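Handout 6: Collecting demonstrations for a sorting policy

Read before the Thursday lab. The station is the conveyor cell in the Calport room, the software is Urance, and the task is sorting small electrical parts off a belt. Handout 5 covered calibration and is not repeated.

6.1 What one example contains

An example (episode) is a time-ordered record of camera images, joint positions, gripper opening and operator commands, with a task sentence attached. At this station there are two kinds of view. The fixed view looks across the belt. The wrist view travels with the gripper. All streams share one clock. An episode with a missing stream is discarded, even if the other streams are clean.

The fixed view must show the belt along its length. The arm may enter or leave it during the episode.

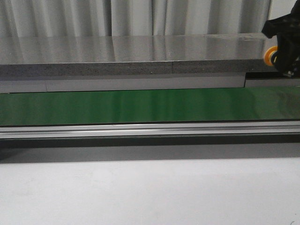
Course notes / Data collection

6.2 Start and end states

Each episode begins with the arm at its home pose and ends when the operator releases the pedal with the gripper open. Do not trim the still period at the start by hand. Urance marks the first motion in the log, and the loader cuts on that mark. Hand trimming moves the cut by a different amount for each operator, and a policy trained on such data learns to hesitate for varying lengths of time.

An episode that ends with the part dropped is labeled "fail" and kept. An episode stopped by the operator for outside reasons is labeled "void" and left out of training. The two are often confused in student sets.

6.3 Varying the part pose

Pose on the belt is the variable that most often lacks coverage. Operators set a part down the way it is easiest to pick up, usually with its long axis square to the rail. The policy then does well on square poses and poorly on everything else. Use the pose sheet, which gives a position and an angle for each episode. Parts with a wide head and a boxy body, such as an emergency stop button with its contact block, need extra care. Lying on its side, such a part can be gripped at the head, the body or the block, and the fingers have to approach differently in each case.

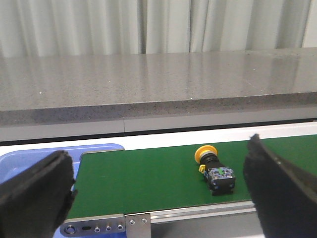
Nana Arthur

6.4 Grasp choice

Choose one grasp rule per part and write it in the session header. For the button assembly the rule is: close on the body, between cap and block. If two operators use different rules on the same part, the average of their motions may be a grasp that neither would use. Mixed rules are allowed only in the Tultness set, where the rule is stored as a label.

6.5 Counts

The November set held 1505 episodes before review and 1358 after. Of those kept, 456 were of the button assembly. Each lab pair contributes 100 episodes. Small sets with good pose coverage have trained better here than large ones without it.

6.6 Empty-belt episodes

A sorting policy also has to know when there is nothing to pick. Record these episodes at the same length as the others, with the task sentence unchanged. The correct command throughout is to hold at home. Reflections on a glossy belt change with the room light, so spread the recordings over the session.

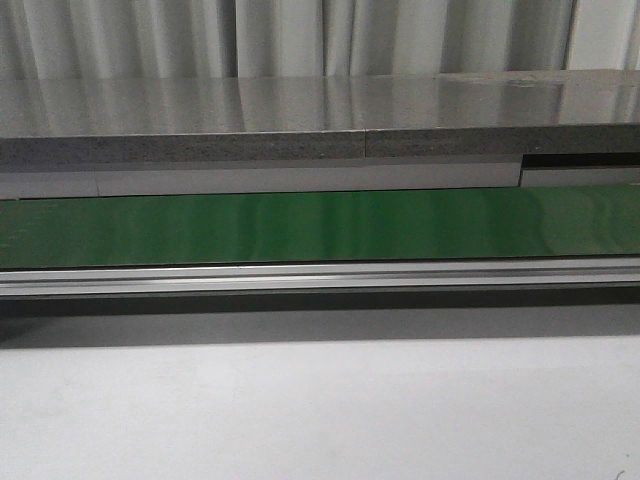
Dzifa Yakubu: I would cap these at a small share of the set. With too many, our policy held at home even when a part was in plain reach, and we had to resample before training. I would also put them in the review queue like any other episode. Ours skipped review and several had the wrong task sentence.

The cap is now set in the loader under "idle share". Leave it at the default for this lab. Review applies to all episodes.

6.7 To hand in

Session header, pose sheet with skipped rows marked, and the episode folder as written by Urance. Do not rename files.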